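Workshop notebook – 14 August 2022
Glue trials, Dristby hide glue against the Sturkness bottle
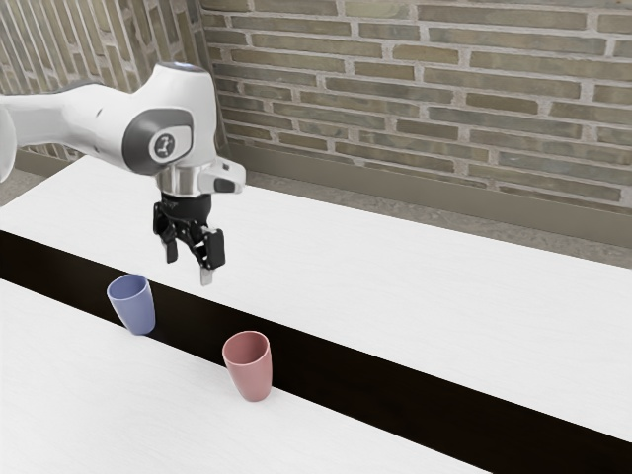

Picked up again from the April batch. Casimiro still says the Dristby granules hold better in maple if you soak them overnight. I soaked one lot overnight and gave the other 40 minutes, same jar size, same water. Could not tell them apart in the pot. Will believe it when the joints say so.

Lap joints, planed faces, clamped and left until morning. Broke them on the lever rig with the bathroom scale under it, so don't read much into the last digit.

Overnight soak: 209 lb
Short soak: 211 lb
Sturkness, straight from the bottle: let go early, no wood torn. Not writing the number down. The bottle has no date on it and I suspect it sat in Heloísa's garage over a winter.

So, two pounds between the soaks, and in the wrong direction for Casimiro. One joint of each is no test anyway. The scale wanders more than that if you lean on the bench.

Heloísa Caldeira wants us to try warming the wood first. Fine, but the Makokha leaflet she got it from also claims you can skip clamping on a rubbed joint "of any length," and I have a split panel that disagrees. Warm the wood, yes. Keep the clamps.

Pot thermostat reads almost 26 low on the Fahrenheit side when checked against the candy thermometer. Might explain the thin batch in April – or might not, I didn't check it then.

To do: fresh Sturkness bottle, more offcuts from the same board, ask Casimiro where he read the overnight thing. Scrape the pot.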